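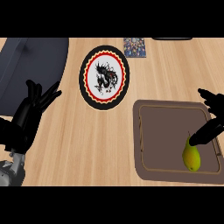 Is the Lollesness tabletop pack worth paying for, or should I build my own scenes?

Posted by Shona Farquharson in Simulation and Training

I run the robotics elective at a community college and we're setting up a simulated two-arm bench for the fall. We already have the free Berkier simulator working on the lab machines, with the stock black five-finger hands it ships with. The students can move both arms and close the hands on a block without trouble.

What I need now is household stuff to put on the table: fruit, trays, plates, that sort of thing. The Lollesness tabletop pack is $300 for a classroom license and has the tray and pear task I want to start with. The sales page is all renders and says very little about how the objects behave once a hand touches them. My budget is small and I can't return it once the key is used.

Specific things I'd like to know:

Does the pear roll like a pear, or is it a ball underneath?
Can I swap the table and the clutter without breaking the tasks?
Does it run on ordinary desktops? Ours have midrange graphics cards and are a few years old.

I would need it installed by the end of August.

MacLeish
Bought it last June, still use it.

The pear is fine. The collision shape follows the neck and the wide end separately, so if you push down near the stem with one finger it tips and swings around the fat end. My first grasp script did that over and over until I brought the thumb in lower. The stem is only for looks and fingers pass right through it. The tray has a real recess with a lip, and a fruit that rolls will stop at the inner border most of the time. The plates are flat discs with a printed picture on top. They look good from the head camera but they're very hard to pick up, because the rim sits too close to the table for a fingertip to get under. I wouldn't plan a lesson on lifting plates.

Swapping clutter is easy. Each scene has a text file listing the objects and their positions. Delete a line and the object is gone. The task only checks for the target and the container. Table textures are in a separate folder and you can drop in your own, but keep the same table height or the arms start inside the wood.

Speed depends on the shadows. With them on, my old desktop crawled. With them off it kept up with real time, and the hands behaved the same either way.

Two complaints. The default finger friction is too high, so grasps that should slip don't. Lower it before you let students compare results or everything looks easier than it should. And the manual covers version 2 while the download is version 3, so some menu names don't match. Support sent me a corrected page after I wrote in on a Tuesday, and it came the next morning.

Junonthorpe
you can get fruit models free all over the place, wouldn't pay for it

MacLeish
Free models are meshes with no mass or contact settings. I went that way first and spent most of a semester break fixing them. If you only need one pear and one tray, do it yourself. If you want a whole term of tasks, buy the pack.

bench_tech_3
One thing to check before you buy. The classroom license counts machines, and a seat stays tied to a machine until you release it from the license menu. If your IT department reimages the lab over the summer, release every seat first. We didn't and had to email them a list of serial numbers to get our seats back.

Also ask for the trial scene. It isn't linked on the sales page but they send it if you write from a school address. It's one table with the tray task and it doesn't use up your key. Load it on your slowest desktop and run both arms at once, with the fingers closing, since contact is where ours bogged down.

Shona Farquharson
Thank you, I've written to them for the trial scene. I'll turn the shadows off from the start. MacLeish, if you still have the friction value you settled on, please post it.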